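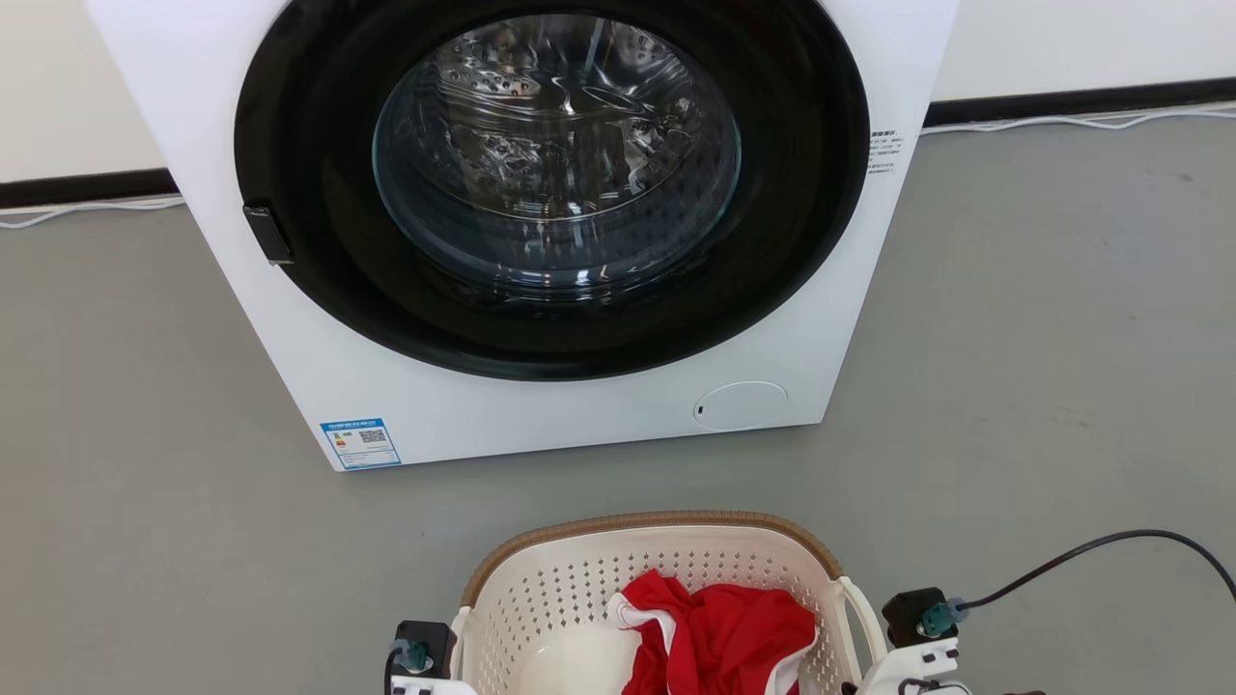
Solange Vasconcelos

13th October

Print this page | E-mail this page

Week 4 handout: Comparing grippers on the laundry task

Bring this to the lab session. It covers what we are measuring, how the trials are run and what goes in your write-up. The background on contact models is in the Week 3 notes and won't be repeated.

1. The task

Load a front-loading washing machine from a plastic basket on the floor. The robot starts with one gripper on either side of the basket, the machine ahead of it. A trial has four stages:

Open the door by its latch.
Pick one garment from the basket.
Carry it to the drum and release it inside.
Close the door.

Each stage is scored separately. A failed pick does not end the trial, and you may reset to the start of the stage once. Write down the reset.

2. The two finger sets

Both sets go on the same wrist, so the motor and cabling stay as they are and only the fingers change.

Herley fingers: rigid, parallel, flat pads. They close squarely and hold position well. On thin cloth they tend to push the fabric down before they catch it.

Skostby fingers: compliant, slightly curved, ribbed pads. They wrap around a fold and will tolerate a poor approach angle. They are weaker in a pinch at the tip, and that matters at the latch.

Last year's group ran 616 picks across the two sets. The Skostby fingers did better on bunched garments and the Herley fingers did better on the door. You should not assume your results will match. The pads have been replaced and the controller is different.

3. Camera notes

We use the head view only. The wrist cameras stay off for this session so that everyone's data is comparable.

Three things to watch in the head view:

The porthole. Tinted glass and a bright metal drum both throw back the overhead lights. Depth readings across the door are patchy, and the perforated drum behind the glass makes it worse. Take your door position from the black outer ring, which has a clean edge against the white panel.

The latch. It is small and dark and sits on the dark ring at the left, so colour segmentation will usually merge the two. Fit the ring first, then search the left side at mid-height.

The basket. Cream plastic with small square holes, and a white item inside it is hard to separate from the wall of the basket. Red is easy. If your picker only ever chooses the red garment, say so in the write-up — it is a result about your segmentation and tells us very little about the fingers.

4. Controller settings

Each bench runs the Kabbaj controller in impedance mode. Load the course profile before you change anything. Grip force is given as a percentage of the rated maximum:

Latch: 40
Garment pick: 30
Carry: 30
Door close: fingers shut, no grip

You can vary the garment pick force in your second block of trials. Leave the latch value alone. Above it the Skostby tips roll outward and come off the handle.

Check the cable run before the first trial. Each gripper has a teal connector with a black cable leaving it, and the cable needs enough slack for the full reach into the drum. Move the arm through the reach by hand with the motors off. If the cable pulls tight, stop and ask.

Keep the grippers clear of the thin white cables lying along the baseboards on either side of the machine.

5. Recording

Use the Cammont sheet, one row per stage. Fill in the finger set, garment, force, outcome and reset. Outcome is one of: success, slip, miss, double pick, timeout. A double pick is two items lifted together. It counts as a failure even if both end up in the drum.

Do at least 30 picks with each set. Swap sets halfway through the session, and have half the benches start with Skostby so that the order evens out across the class.

6. Write-up

Two pages, plus your sheet. Report success by stage for each set, and show the picks by garment as well as overall. One group last year reported 93 per cent on picks with no breakdown, and we couldn't tell whether they had ever attempted the white item.

Then answer briefly:

Which set would you fit if the robot could only carry one, and why?
Which failures came from the fingers and which from the camera? How did you decide?
Would one set on each arm be a sensible arrangement for this task? Consider the door side.

Reading for next week: chapter 6, sections on underactuated fingers. Skip the derivation at the end.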